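Subject: Re: [munesness-houses] Stripping old doors, dip or by hand?
Date: 2026-09-09

> We have seven interior doors under what feels like a century of gloss. Broton will dip the lot and have them back in a week. My other half says dipping ruins the glue and we should do it by hand. Has anyone on the list tried both and stayed married?

I've tried both. The marriage is fine, the doors less so.

The dipped ones came back clean as a bone and dropped their panels the first winter we ran the heat. Broton was polite about it and pointed to a line on the receipt. I reglued them myself with a tub of Brurnix and every clamp I could borrow.

The rest I did by hand, with a heat gun and a hook scraper. Test for lead before you start, please. Figure on a long weekend per door, plus a second one for the grooves if yours have them, and a third for wondering why you didn't just buy new. Henriques quoted me $266 a door for that, hung, and I laughed at them. I don't laugh at them now.

My real advice is to strip one, look at the wood, and then decide. Mine turned out to be cheap pine that somebody had painted for a reason — so I painted it again. White, the color I'd started with, over 1,000 hours ago by my wife's count.

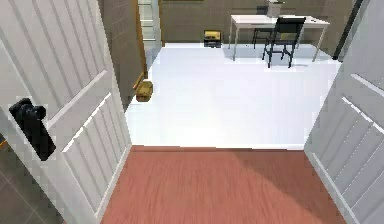
Grooves are where I'd give up too. A dull dental pick gets the paint out of them, but I'd sand lightly, prime, and leave the century where it is. Has anyone had a dipped door hold up in a house with radiators?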